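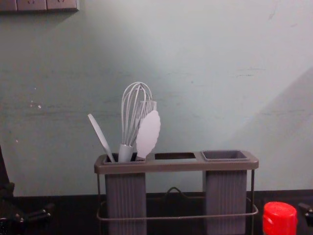 Kitchen utensil caddy on a dark countertop

Home | News | Talks | Archive | Contact

Seasonal Player Items in Online Card Games: Speaker Notes
01/11/2018

Opening

Good morning. The subject of this session is the release of seasonal player items in Herkent, the football card game published by Hukora. The talk covers the winter schedule, the exchange challenges and the effect of both on the transfer market.

Slide 2. The winter schedule

The January release adds 175 player items over two weeks. Items are placed in packs in batches, and each batch is withdrawn when the next arrives. Members who follow the Arken league should note that its players come in the second batch.

Pause for questions on dates.

Slide 3. Exchange challenges

A challenge asks the player to submit a full squad in return for one fixed item. The current challenge requires 8 players from a single league. Squads submitted cannot be recovered. Please repeat this point, as the support desk receives many requests on the matter.

Slide 4. Market prices

On the first evening of the last release, common gold items from the required league rose from 600 coins to 2,000. Prices fell again once the second batch appeared. The chart shows console sales only. Figures for the computer version were not available when the slides were prepared.

Slide 5. Advice to club organizers

Clubs that run their own tournaments should state in writing whether seasonal items are allowed. The Lapiņa Cup permits two per squad and checks squads before the first match.

Refer to the handout for the model rule. Leave ten minutes for discussion.

3 comments | 12 shares
This site uses cookies. Accept | Settings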